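4.2 What people did with the quiet hours

I should say up front that I went into this part of the study with a hunch, and the hunch was mostly wrong. I figured that when the Atberg office brought in quiet hours (no calls, no drop-ins, nine to eleven every morning), people would use the time for the hard stuff they kept putting off. Long reports, budgets, that kind of thing. So I asked everybody in the sample to keep a short diary for the whole of December, and I got back 1,542 entries, which was a lot more reading than I'd planned for the holidays!

Marleny Huamán and I coded the entries separately and then sat down to argue over the ones where we disagreed. We ended up with 12 activity codes. The biggest one by far was what we called "catching up," and it covers old email, half-read threads, and notes from meetings the day before. Writing came in well behind it. Planning came third, and I'm still not sure we drew the line between planning and catching up in the right place (Marleny would have put more of the to-do-list entries under planning, and she may have been right).

The part I like best is how people talked about the noise itself. We had 16 follow-up interviews, and in almost every one the person brought up sound before I got to my question about it. One woman on the Pluston account told me she could hear the vents for the first time and it drove her nuts. Another person had started coming in early so he could have his loud phone calls before nine – he thought of it as clearing his throat. 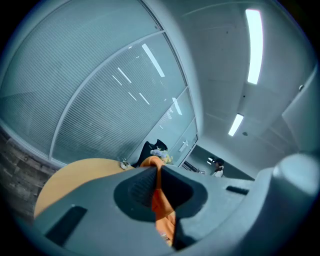
Figure 3. Office interior with glass wall and ceiling, seen from a low angle.

I went back to the early-arrival people after that, and there were more of them than I expected. Adalberto Vieira, who ran the Lacerda side of the fieldwork, had seen the same thing in his own notes. Over there the quiet block was in the afternoon, so the talk got pushed into lunch. The total amount of talking may not have dropped much at either place. We didn't measure it directly and I wish we had.

There's also the matter of who got to ignore the rule. Managers did, pretty freely, and the diaries are full of small complaints about it. "He waved me over, so I guess it wasn't quiet for us," one entry reads. Kelly Cavalcanti has written about this as a kind of borrowed permission, where a junior person can break the rule only if a senior one starts it, and her term fits our entries nicely. I'd add that people rarely sounded angry. They sounded tired, and a few of them thought it was kind of funny.

One caution before I move on to the survey. Diaries lean toward people who like keeping diaries, and ours were longest from the folks who already loved the quiet hours. The survey in Section 4.3 went out to 300 staff and asks some of the same things in a blunter way, so please read the two together.

3 shares · 2 comments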